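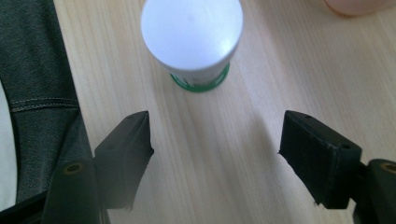 *A small lidded container on a wooden tabletop.*

## Skadow Shared World: June Submissions

The editors of the Skadow shared-world project are pleased to confirm that the reading period for the second anthology has closed. The project received 343 stories, of which 183 were set wholly or partly in the hill country of Livum. The remainder were divided among the coastal provinces and the river city of Skusmont.

Following two rounds of reading, 11 stories have been accepted. Authors will receive their editorial notes by e-mail before the end of June and are asked to return revised drafts within seven weeks. Requests for more time should be sent to the fiction editor, Hanne Ikonen, before the notes are returned.

Contributors are reminded that the fall of the Skusmont bridge is now a fixed event in the project timeline. Stories set after it may not show the old bridge standing, although characters may remember it, dispute how it fell, or lie about it. The status of the Livum river gods remains open – authors may treat them as real, as folklore, or as both.

The revised map has been added to the contributor handbook. It corrects the position of the northern pass and restores three villages left out of the previous edition. Writers whose stories depend on travel times should check their drafts against the new distances.

Stories that were not accepted remain the property of their authors and may be submitted elsewhere once all Skadow place names have been removed.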